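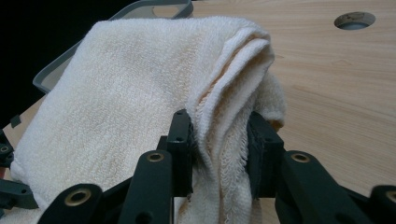
Marti hand gripper, white terry towel between the fingers, gray basket behind.

Marti Hand Gripper (build page)
Mon 4 September, by Sekar Goh

Marti is a hand-held, two-finger gripper for picking up cloth and other soft goods. You can build it at home or on the shop bench. The plans and the hardware kit both come from Tredix.

The fingers ride on black linkage arms, and the arms turn on pins in brass-colored bushings. Press the bushings in before you join anything. If one goes in crooked, back it out and start again. Forcing it will open up the hole and the arm will have play in it for good.

What is in the kit
Linkage arms, left and right sets
2 fingers, drilled
2 textured pads
Bushings, pins and screws in one bag
Printed instructions, 12 pages

You supply the hex keys, a small vise and thread locker. Weight when built is 307 grams. The finger pads are sold separately under part name Plindix. 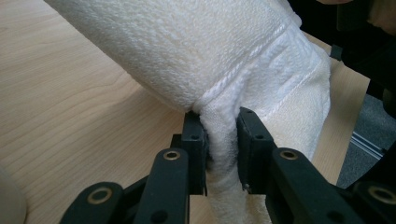 Gimel Shared Workshop, Soft Goods Bench

Terry cloth is a good first material. The loops give the pads plenty to hold, and a bath towel has thick and thin places to try. Pinch a gathered section with the jaws closed on both sides of it and see how the bulk of the towel sits above the grip. Then try the hem, and then the flat woven border, where there is less pile for the pads.

Check that both fingers meet the cloth at the same height. If one leads, loosen the screws on that side, set it level and tighten again. Do not oil the bushings before working with white fabric.

Loose threads can get into the pivots. Pull them out with tweezers and don't cut them against the pad.

Price and loan
The kit is 70 dollars at the workshop desk. A built Marti can be signed out by members for use in the building. Return it with the pads brushed clean and the screws tight. Replacement pins are in the drawer under the vise.

Last updated: September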